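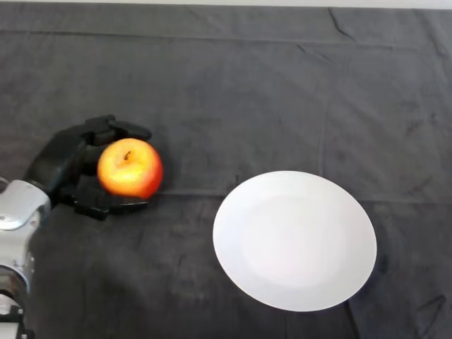

1 min read

Apples on the Gray Cloth
Gallery by Maja Domański

December is apple month at our house, and I love how little an apple needs! Dark cloth, one plain dish, done.

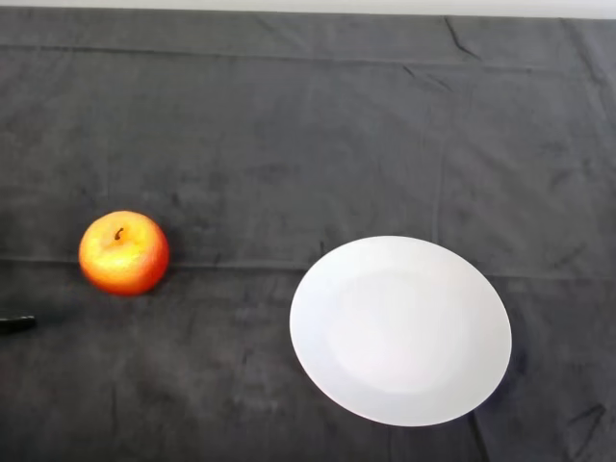
Teresa Flanagan talked me into trying a dark table covering after years of checks and stripes, and I'm completely sold. Look how the orange-red skin glows against the charcoal, and the white plate gets so crisp beside it!

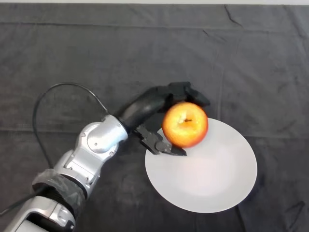
I never iron table linens (life is short, and so is my ironing board). Fold lines like the long one running across the cloth give a flat color some life, and I've grown really fond of them.
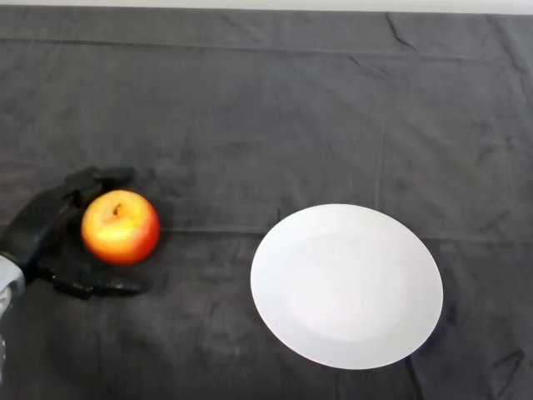

Do I need to polish the apples first?
A quick rub with a dry dish towel is plenty. I do mine right before people sit down, then put them straight out.

Next up: pears, if Yu-na Noh leaves me any. She picked 16 pounds last time and we ate every one!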